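Teaching by hand or by remote control for laundry jobs?
Home Robots board > Teaching and demonstrations

ullo_hwa
Posted 7:40 pm

Evening all. I've been trying to teach our arm to pick clothes up off the sofa and drop them in a basket, and I'm stuck on a question that has probably been asked here many times, so do forgive me. Is it better to take hold of the arm and move it through the job yourself, or to sit back and drive it with a remote? I did 30 goes by hand in December and the results were a bit of a muddle. It reaches well enough, but it closes the fingers too early and then lifts nothing at all, very proudly.
Hwa-young

jibrin_seonmi
Posted 8:05 pm

Hello Hwa-young, and welcome! I'd go with the remote for anything soft. When you push the arm about by hand, your own sleeves and elbows end up in the camera's view, and the robot learns from pictures that have you in them. Then you step away and it's looking at something it has never met before. I lost most of a winter to that one — a very cosy winter, but still.

The other thing is to begin each go with the fingers open and well away from the cloth, so it gets plenty of practice at the approach. I like a red shirt with white trim in a heap on a grey cushion, as the colour stands out nicely and you can tell at a glance where you're heading.
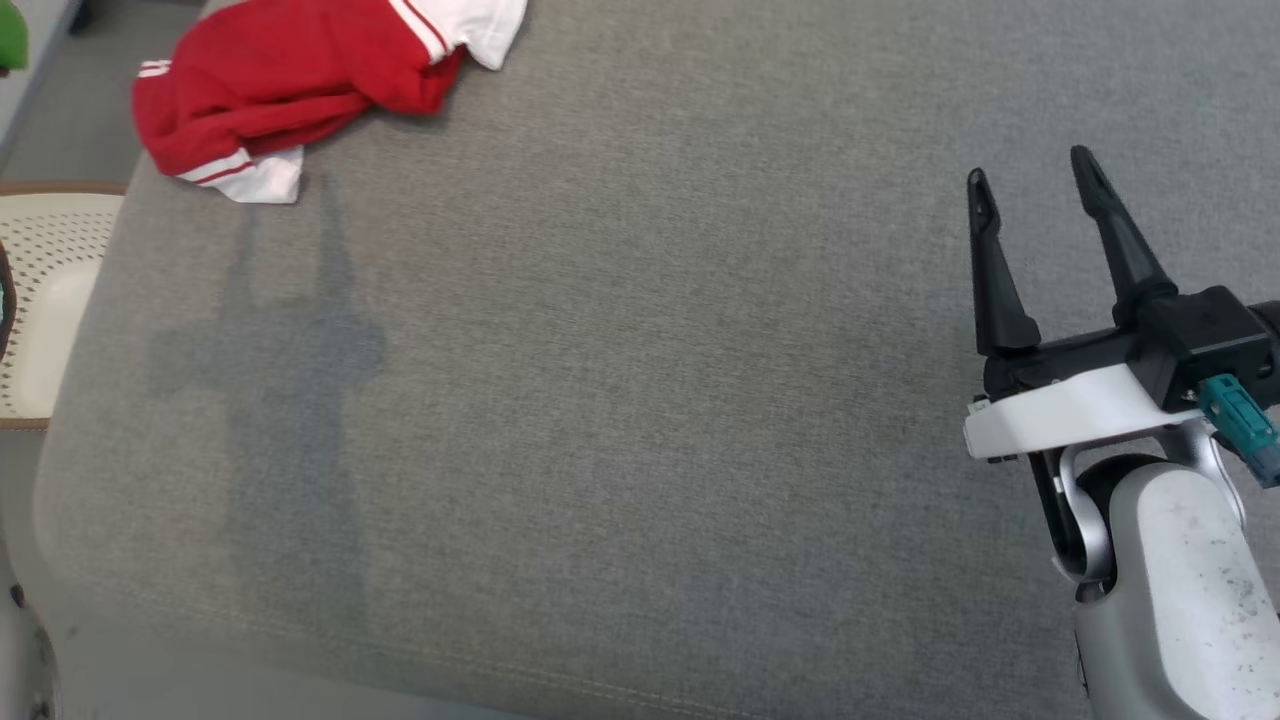 Mal-soon Min: I'm afraid I can't agree about the remote, Seon-mi, much as I enjoy your posts. With my hand on the wrist I can feel the moment the fingers touch the cushion, and I ease off. With a remote I press straight down into the padding and don't know a thing about it until the arm complains. Cloth is all about touch, to my mind. You can always stand to one side and keep your sleeves out of it.

jibrin_seonmi
Posted 8:31 pm

That's fair, and I did squash a good many cushions at first! I got better at it by watching the shadow of the fingers on the fabric. When the shadow and the fingers come together you're nearly down. It does depend on where your lamp is, mind you.

a_yeong_r
Posted 9:12 pm

Can I put in a word for doing both? We used 2 people on the Lullovby set, one driving and one calling out when the fingers were level with a fold, and the grasps came out far tidier. We ended up with 3,000 goes, though I'd say the last thousand taught it very little, as we had got lazy and were dropping the shirt in much the same spot every time. Crumple it differently, turn it round, put it near the back and then near the front edge. A smaller set with more variety would have done us more good.

Mal-soon Min
Posted 9:20 pm

Now that I do agree with.

ullo_hwa
Posted 9:48 pm

Thank you all, this is ever so helpful. I think my elbows are in every single one of mine, so I'll start again with the remote and move the lamp while I'm at it. Does anyone slow down for the last little bit before the grasp, or do you keep one steady speed all the way?

jibrin_seonmi
Posted 10:02 pm

I slow down, but I try not to stop altogether. If you dither over the cloth, it learns to dither too.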